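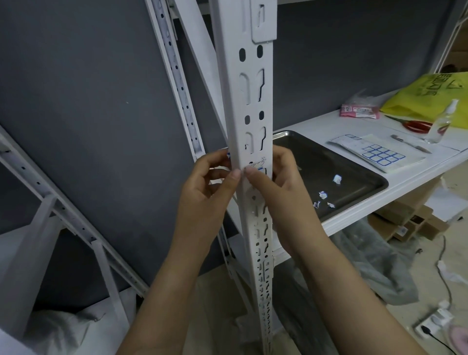 4.2 Head camera comparison on the shelving task

We compared two head-mounted cameras, the Furkumer and the Gasik, on recordings of people working at a white perforated steel shelving unit. The question was which one gives a better view of the hands for training the arm controller. Both cameras were worn at the same height and tilt, and both wrote to the same Carnomik recorder. Hinata Kubo and Noboru Ishida labeled the frames by hand, marking the thumb and index finger of each hand wherever they could be made out.

Figure 4. Hands at the shelf upright, seen from the head. The face of the post has oval holes and keyhole-shaped slots, with faint blue handwritten marks on the white paint.

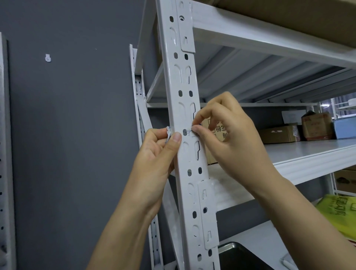 Of the 1,751 frames we labeled, 260 were set aside when the two labelers did not agree on which hand was in front. Most of these had one hand curled behind the post, so that only the thumb was left to label. The repeated slots were a second problem. The hand tracker from our January release sometimes took the edge of a slot for a fingertip, and it did this more often with the Gasik, which has the lower contrast on white metal.

For the controller test we trained one policy per camera, each on 1,000 frames, and ran both on the Sugawara arm with the same parallel gripper. The policy trained on Furkumer frames closed on the post closer to the labeled thumb position. Neither policy learned a useful grasp for small parts held at the front of the post, and we leave those out of the results in Section 5.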